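Textbooks > Robot Handling > Part 2 > Chapter 3: Comparing Fingers on Soft Goods

Cloth is a wonderful thing to learn on, and a maddening one. A steel block stays the shape you left it. A towel has a new shape every time you touch it, so a gripper that did beautifully all morning may look clumsy after lunch — please don't lose heart when that happens to you! 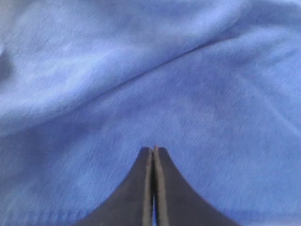 Comparing two grippers fairly begins with the approach, well before anything is squeezed. Write down how far open the fingers are and what the cloth is doing in front of them. Nearly closed tips facing a flat stretch, with a big raised fold just beyond, are a very different start from open fingers straddling that fold, and the two should never share a row in your table.

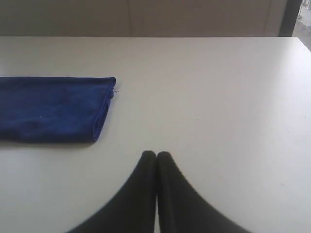
Figure 3.1 Fingers closed and empty, folded towel to the left.

In this chapter we'll set the Kellmont fingers beside the Samonte pair, using the same arm and (this matters more than students expect) the same towel. You will log 221 grasps, which sounds like a lot, but they go quickly.

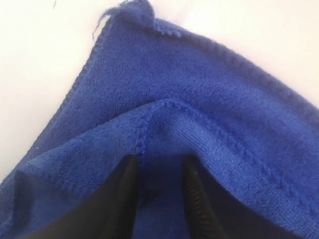

Figure 3.2 Fingers apart at a folded flap; note the fine ridges on the right finger.

Hems deserve a column of their own, being thicker and stiffer than the pile beside them. If a

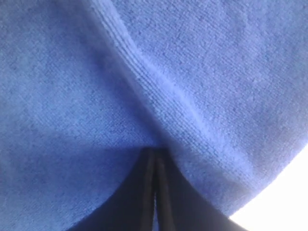

finger does well only on hems, your notes ought to show it — and an average will hide it from you.

Reader comments

We ran this with Cindero fingers and had to slow the closing speed. Lovely exercise, though.

Is the log sheet for this chapter online anywhere?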